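3.2 Provenance and resale of inherited tableware

Of the 398 listings in the Gindex sample, 24 carried a written account of family ownership. Sellers in this group described salt and pepper sets, egg cups and butter dishes passed down by a parent or grandparent. Asking prices were compared with those for matching items listed without such an account. The difference was small for mass-produced ware and larger for pieces with a maker's stamp. Condition was coded by two readers, and 11 disputed cases were settled by Pilkington.

Collectors near Pirkinberg were then interviewed at home. Most kept inherited pieces on open shelves and bought duplicates for use – a habit Mühlbauer also reports for glassware.

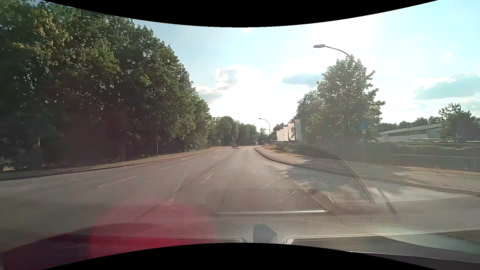 Figure 2. Tree-lined road.

Interviews were coded using the Nallodus scheme. Items given away within the family were entered once, under the present keeper.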